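Narham students build a gripper on screen before they touch a real one

The robotics club at Narham High School has spent most of this spring working on a hand with only two fingers, and if you ask any of the students about it you had better have a chair nearby, because they will gladly keep you until the late bus comes. The club has 28 members this year, its biggest group yet, and nearly all of them have had a turn at the simulated arm that will carry the school's entry in the Vunlow Student Challenge in June.

The challenge asks each school team to program an arm to pick up small parts, sort them, and set them down again in the right order. Teams do the first round entirely in simulation, and the ones that go through get time on a real arm at the Torier workshop across the river. That suits Narham very well. The club meets in Room 57, a friendly but narrow space behind the wood shop, where two people carrying laptops already have to take turns getting past each other.

Tatsuya Maruyama, the teacher who started the club and still runs it four afternoons out of five, said he likes the simulated round because the students can try out an idea before they have finished arguing over it. "They used to talk for a whole afternoon and then be afraid to press the button," he said. "Now somebody changes a number, we all lean in and look, and if it's a bad idea we change it back and have a cookie. They have learned more from the bad ideas, I think, and they have certainly eaten more cookies."

Much of the work since spring break has gone into the view from the wrist of the arm, looking out past the fingers. The students keep the background plain while they work on the fingers themselves, and they save the parts and bins for later sessions. It may not look like much to a visitor, but the team has grown very fond of it – one of the freshmen has it as the background on her phone. 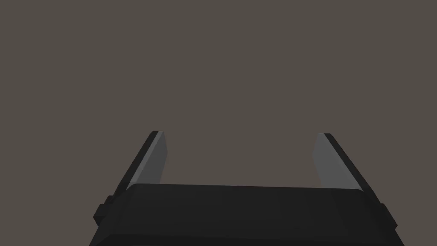 Tatsuya Maruyama
Robotics club adviser and contributing writer, Narham school news

With the fingers spread wide, as they are in this view, the gray pads on the inside face each other across the gap, and the dark body of the gripper sits below them. The pads have been the subject of a long and mostly cheerful debate. One group wanted to bring them in slowly on every part, however sturdy, while another wanted to move fast and only slow down at the very end. They settled it the way they settle most things, by letting both groups write their version and running the two one after the other on the classroom projector, with everyone else cheering for whichever side their friends were on.

The fast version won that afternoon, but the slow one has since made a comeback for the thinner parts, and the program now picks between the two. It stands at 1711 lines, counting the comments, and a good share of those comments are jokes that the judges may or may not enjoy. The students call the whole thing Org, a name that began as a typing mistake in the first week and stuck so firmly that it has been painted on the club banner.

Part of what makes this group such a pleasure is how they have shared the work around. The older students wrote the first version of the grasping code and then handed it over to the newer ones, which took some patience on both sides – and a few deep breaths from the seniors when their favorite lines were taken out. There is also a small group that looks after the notebook. They write down each change and what it was meant to do, and they are not shy about chasing people down the hallway for a missing entry.

The next job is to bring the parts back into the simulated workspace and practice full runs against the clock. After that comes the written report, which the students are looking forward to rather less, though two of them have already offered to draw the diagrams if somebody else will please do the typing.

Families and neighbors are warmly invited to an open practice in Room 57 on 5 May 2021, right after the last bell. Students will run the simulation on the big screen and let visitors try moving the fingers themselves. Please come in by the wood shop door, as the front entrance is locked after classes, and let the school office know ahead of time if you need a seat saved. Cookies will be provided, and more are always welcome.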